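3. 引出し用ソフトクローズダンパーの取り付け

本章では、木製家具の引出しにソフトクローズダンパー Grutilon を後付けする手順を説明する。対象は、内部に左右一対のスライドレールを備え、前板と側板がねじまたはダボで接合された引出しである。作業の前に、第2章の適合確認を済ませておくこと。
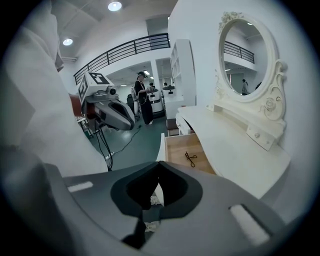
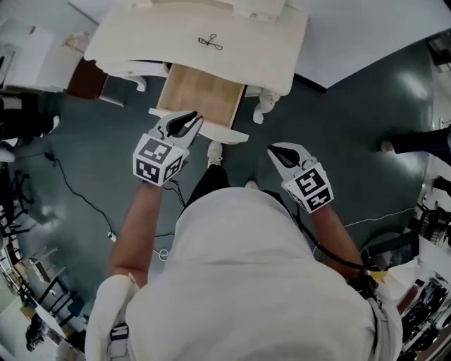
3.1 適用範囲

引出し1杯あたりの奥行きが400 mm以下の場合は、ダンパーを片側に1本取り付ける。400 mmを超える場合は、左右に1本ずつ取り付ける。左右で型の異なるダンパーを組み合わせてはならない。

底板の下に中央レールが1本だけ通っている引出しには、付属のブラケットが使用できない。この場合は別売の中央レール用アダプター Eskola を用い、アダプター同梱の説明書に従う。木製の桟の上を滑らせる方式(レールなし)の引出しは本製品の対象外である。

3.2 必要な工具と部品

同梱品
・ダンパー本体 2本
・固定ブラケット(左用、右用) 各1個
・受け金具 2個
・皿木ねじ(長さ15 mm) 8本
・位置決め用型紙 1枚

別途用意するもの
・プラスドライバー(2番)
・下穴用ドリル刃(径2 mm)
・鋼尺または巻尺
・鉛筆、マスキングテープ

注記:側板の厚さが同梱ねじの長さ以下の場合、ねじの先端が内側に突き出る。必ず短いねじに交換すること。

3.3 引出しの取り外し

1. 引出しの中身をすべて取り出す。
2. 引出しを止まる位置まで手前に引く。
3. 左右のレールにある解除レバーを確認する。レバーの向きは左右で逆になっている場合がある。
4. 両方のレバーを同時に操作しながら、引出しを水平に引き抜く。
5. 引き抜いた引出しは、前板を上にして養生布の上に置く。

注意:複数段の引出しがある家具では、一度に2段以上を引き出さない。重心が前に移り、家具が転倒するおそれがある。壁固定具を使用している場合も同様とする。

3.4 受け金具の取り付け

1. 型紙をA線で切り離す。
2. 型紙の下辺をレールの上端に合わせ、マスキングテープで側板に仮止めする。
3. 型紙の丸印2か所に鉛筆で印を付け、型紙を外す。
4. 印の位置に深さ8 mmの下穴をあける。ドリル刃に8 mmの位置でテープを巻いておくと深さが揃う。
5. 受け金具の爪が引出しの後方を向くように置き、皿木ねじ2本で固定する。
6. 反対側にも取り付ける場合は、型紙を裏返して手順2から5を繰り返す。

注記:パーティクルボード製の側板では電動ドライバーを使用しない。最後まで手回しで締め、ねじ頭が金具の面と揃った時点で止める。締めすぎて穴が広がったときは、木工用接着剤を付けた細い木片を穴に詰め、硬化後に下穴をあけ直す。

3.5 ダンパー本体の取り付け

1. 固定ブラケットの刻印(LまたはR)を確認し、本体側面の内側、レール後端の上に当てる。
2. ブラケットの長穴の中央に印を付け、下穴をあける。
3. 皿木ねじを仮締めする。この段階ではブラケットが前後に動く程度の締め具合とする。
4. ダンパー本体をブラケットの溝に差し込み、音がするまで押す。
5. ダンパーのスライダーを手前いっぱいに引き、待機位置に固定する。

注意:スライダーは内蔵ばねの力で急に戻ることがある。差し込み作業中、溝とスライダーの間に指を入れない。

3.6 調整

1. 引出しをレールに戻し、奥までゆっくり押し込む。
2. 前板と本体前面のすき間を左右それぞれ測る。左右差が1 mm以内であれば手順4へ進む。
3. 差が1 mmを超えるときは、引出しを抜き、すき間の大きい側のブラケットを長穴の範囲で後方へずらす。再び引出しを戻して測定する。
4. 引出しを抜き、ブラケットのねじを本締めする。
5. 引出しを戻し、半分ほど開けた位置から軽く押す。閉じきる手前で減速し、そのまま奥まで引き込まれれば調整は完了である。

減速力はダンパー後端のダイヤルで3段階に変えられる。出荷時は中間の位置にある。書類や工具など重いものを入れる引出しでは「強」、空に近い状態で使う引出しでは「弱」を選ぶ。

3.7 不具合と処置

途中で止まり、閉じきらない
 スライダーが待機位置から外れている。引出しを一度強めに奥まで押し、受け金具の爪とスライダーをかみ合わせる。改善しない場合は3.5の手順5からやり直す。

減速せずに閉まる
 受け金具の爪の向きが逆になっている。3.4の手順5を確認する。気温の低い部屋に保管していたダンパーは、室温に戻してから再度動作を確かめる。

開け始めが重い
 ダイヤルを1段階弱くする。左右に取り付けている場合は、両方を同じ段階に合わせる。

閉じるときに擦れる音がする
 皿木ねじの頭が金具から浮いている。ねじを締め直す。レールに木くずが残っている場合は乾いた布で拭き取る。潤滑油はダンパーの樹脂部品を傷めるため使用しない。

3.8 保守と交換

開閉2000回ごとに、ブラケットと受け金具のねじの緩みを点検する。ダンパー本体は分解できない。油のにじみが見られたときは本体ごと交換する。交換用ダンパーの品番は567で、左右共通である。

使用済みのダンパーは内部に少量のシリコーン油を含む。廃棄の方法は自治体の区分に従う。

改訂:2024年11月20日
作成 Fadwa Lahlou/校閲 Mahfuz Bandara(Villel 技術文書課)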